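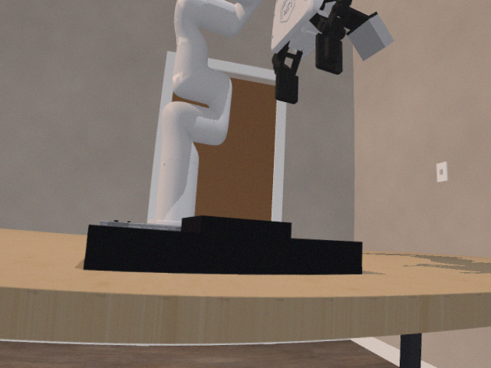 Where we are with the Barnora oral history project, September

Hi Vitória,

You asked for something short and readable this time, so I'm skipping the template and just telling you how it's going. Mostly well! The recordings are the good part, the transcripts are the slow part, and the booklet is somewhere in between.

Recordings

We've now got 283 minutes of finished audio from people who worked at the old Coelho cannery, and I love nearly all of it. Belmiro Loureiro did most of the interviews (he grew up two streets from the loading dock, so people talk to him like a nephew). Two interviews still need to be redone. One has a radio going the whole way through and the other stops halfway into a great story about the 1000-can night shift. Both people have said yes to a second visit.

Transcripts

I was too hopeful here. I told you in the spring that an hour of tape would take a day to type up, and it's closer to two once you count checking the names of boats and streets. We're behind, and I've moved my Friday mornings over to typing until we catch up. The Mirkness stories are done and back with the families for corrections – one family sent theirs back with four extra pages, which I'm counting as a win.

Booklet

The layout is started and the first chapter reads nicely. I'd like to print roughly 200 copies. The printer in Sarnia gave us a fair quote, but it's good only if we send files before the holidays, and I still need permission letters for the family snapshots.

Money

Travel came in under budget and typing help went over. I'd like to move what's left in travel across to transcripts, if that's OK with you. No new money needed. Could you let me know by email so I have it in writing?

Next up are the two repeat visits, then chapter two.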